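Preguntas frecuentes sobre palabras con historia rara

Me llegan muchas dudas parecidas al boletín, así que voy juntando aquí las que más se repiten. Si la tuya no está, escríbeme.
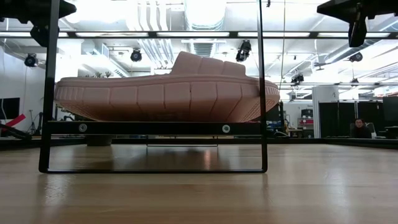
¿Por qué unos decimos «chanclas» y otros «chancletas», «ojotas» o «cholas»?
Porque el calzado de andar por casa es de las cosas que cada región bautiza a su gusto, y luego no hay quien se ponga de acuerdo. «Chancla» viene de «chanca», que era un zapato viejo y gastado, y «chancleta» es su diminutivo. «Ojota» salió del quechua y se quedó en buena parte del sur de América. «Chola» la oirás en Canarias. Una sandalia rosa de suela gruesa y tira ancha y acolchada en tres gajos como esta sería una chancla para mí, pero Elaine Bezerra, que me corrige los textos, la llamaría chinelo sin pestañear (es brasileña, se lo perdono). En español también tenemos «chinela», por cierto, y las dos son primas: vienen del genovés «cianella».

¿«Sandalia» es una palabra española de toda la vida?
De toda la vida, lo que se dice de toda, casi ninguna. Nos llegó del latín «sandalia», plural de «sandalium», y el latín la había tomado del griego. Me encanta este caso porque un plural latino acabó siendo un singular nuestro. Lo mismo pasó con «hoja», que viene de «folia», el plural de «folium». La terminación en -a sonaba a femenino singular y ahí se quedó.

¿Y «zapato»?
Uf. Se suele relacionar con el turco «zabata», pero el origen se discute y he leído de todo. Cuando alguien me da una etimología muy redonda de «zapato», con mercader y fecha incluidos, desconfío.

¿Es verdad que «zapping» y «zapato» tienen algo que ver?
No, nada. Me lo han preguntado ya 8 veces, y sigo sin saber de dónde sale la idea. «Zapping» es inglés, de «zap», una palabra que imita un ruido.

¿Por qué llamamos «americana» a una chaqueta?
Es la forma corta de «chaqueta americana». Con el uso se cae el sustantivo y el adjetivo se queda con todo el trabajo. Pasa muchísimo: un (teléfono) móvil, una (carretera) autovía no, esa no vale, pero sí una (escalera) mecánica en boca de mi sobrina — «nos vemos al lado de la mecánica», dice ella tan tranquila.

¿Las marcas pueden convertirse en palabras normales?
Claro que sí, y a las marcas no siempre les hace gracia. En mi barrio hubo una mercería, Mimitz, que vendía unas zapatillas de felpa, y mi abuela llamó «mimices» a todas las zapatillas de invierno hasta el final, fueran de donde fueran. Neusa Sales me escribió contando que en su casa pasaba igual con «barbosas», por la zapatería Barbosa. ¡Si tienes una palabra familiar de este tipo, mándamela, que las colecciono! Llevo 297 en el cuaderno.

¿De dónde sacas las etimologías?
Del diccionario de Corominas sobre todo, y del de la Academia para comprobar. Cuando no coinciden lo digo. Y cuando no lo sé, también lo digo, aunque quede menos lucido.

¿Puedo proponer una palabra?
Puedes, y mejor si me cuentas dónde la oíste y a quién. Contesto por orden de llegada y ahora mismo tengo 19 en cola, así que paciencia. En abril abro otra tanda.

Me dijeron que «chancletear» no existe. ¿Es cierto?
Existe, y está en el diccionario: andar en chancletas, o hacer ruido con ellas. De todos modos, aunque no estuviera, si tú la dices y tu vecina la entiende, ya hay una palabra funcionando. El diccionario llega después, a veces con mucho retraso.

¿Vas a publicar todo esto en un libro?
Me gustaría. Tengo 13 capítulos en borrador y un título que cambio cada semana — el último era «Palabras de andar por casa», que a Elaine le parece flojo. Si aparece editorial, lo anunciaré primero en el boletín.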